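Téléopération à deux bras : l'atelier du mardi

Voici enfin la page que plusieurs d'entre vous réclamaient depuis le mois de mai ! Chez Travano, nous montrons aux robots des gestes de cuisine à distance, une manette dans chaque main — et avant de passer sur la vraie table, tout le monde commence en simulation, même Pornthip Saithong, qui a pourtant une patience d'ange et presque 31 séances derrière elle.

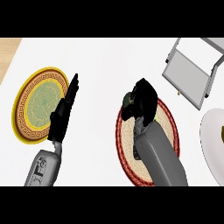 Table simulée, vue plongeante : la pince droite tient un objet vert foncé au-dessus du set tressé à bord rouge, la gauche est vide, près de l'assiette à motif grec.

Gemechu Bogale, qui anime l'atelier, conseille aux débutants de ne bouger qu'un bras à la fois et de bien garder l'autre au repos (on oublie très vite sa main gauche, croyez-moi). Une démonstration hésitante se recommence, tout simplement, et Bonifacio Benítez trie ensuite les essais avec nous, autour d'un café. La prochaine séance commence à 14 heures, il reste deux places, et les curieux qui veulent seulement regarder sont les bienvenus — écrivez à Gemechu !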